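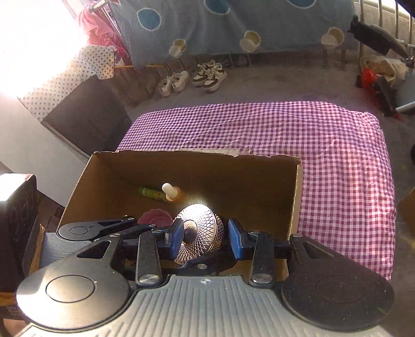
Encajado manual de piezas sueltas

El encajado manual de piezas sueltas es la operación de embalaje en la que objetos de forma y tamaño distintos se introducen uno a uno en una caja de cartón ondulado abierta por arriba, sin bandeja ni molde previo. Se distingue del encajado por capas, propio de las mercancías uniformes, y del vertido a granel. Es habitual en mudanzas, devoluciones, almacenes de recambios y envíos domésticos.

Caja

El recipiente más común es la caja de cartón ondulado de pared simple, compuesta por dos caras lisas de papel y una lámina intermedia ondulada. El papel de las caras suele ser marrón, con gramajes que en las series corrientes llegan a 200 g/m². Para cargas densas se emplea la pared doble, que añade una segunda onda y una cara interior.

La boca puede conservar las cuatro solapas o carecer de ellas. En las cajas reutilizadas es frecuente que las solapas se hayan cortado o arrancado. El arranque a mano separa las capas del papel y deja un borde irregular, a veces con una tira clara a la vista; el corte con cuchilla produce un canto más regular y deja expuesta la sección de la onda. Ninguna de las dos formas afecta al fondo, pero ambas reducen la rigidez de las paredes y dificultan el apilado. Los orificios en los laterales disminuyen también la resistencia a la compresión, sobre todo si están cerca de una arista vertical.

Comportamiento de las piezas

Las piezas planas de base estable se colocan en el fondo. Los discos admiten dos posiciones: tumbados, con la carga repartida por toda la cara, o de canto, con menor ocupación de superficie pero riesgo de rodadura. De canto requieren calces o el apoyo de piezas vecinas. Las superficies metálicas con relieve en rombos ofrecen mejor agarre que las pulidas, aunque pueden rayar los objetos contiguos y conviene separarlas con papel o cartón plano.

Los cilindros ruedan cuando se tumban y vuelcan con facilidad cuando se apoyan de pie, si su altura es grande respecto al diámetro. La práctica más extendida consiste en bajarlos inclinados, con un extremo por delante, hasta que este toca el fondo, y acostarlos después junto a una pared. En una caja de 400 mm de lado, un cilindro algo más largo todavía puede alojarse en diagonal – la diagonal del fondo supera en un 41 % la longitud del lado –, a costa de dividir el espacio restante en dos triángulos poco aprovechables.

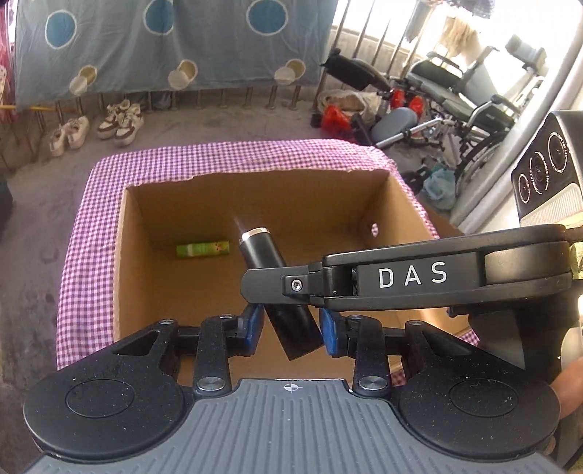

Lụa Thái sostiene que la diagonal debería reservarse para el último objeto, pues los triángulos que deja obligan a emplear más relleno del que se ahorra al evitar una caja mayor. Thoa Khương, en cambio, coloca primero el cilindro largo y completa los huecos con piezas pequeñas. El manual de almacén de Hivora recoge ambos procedimientos y deja la elección al operario.

Relleno y cierre

Los huecos se ocupan con papel arrugado, recortes de cartón o almohadillas de aire. El relleno debe impedir el desplazamiento sin ejercer presión sobre las paredes: un lateral abombado pierde parte de su capacidad portante. Si faltan las solapas, la boca se cubre con una plancha suelta fijada con cinta – solución válida para el traslado a mano, no para el transporte apilado.

Véase también

Cartón ondulado
Calce
Paletización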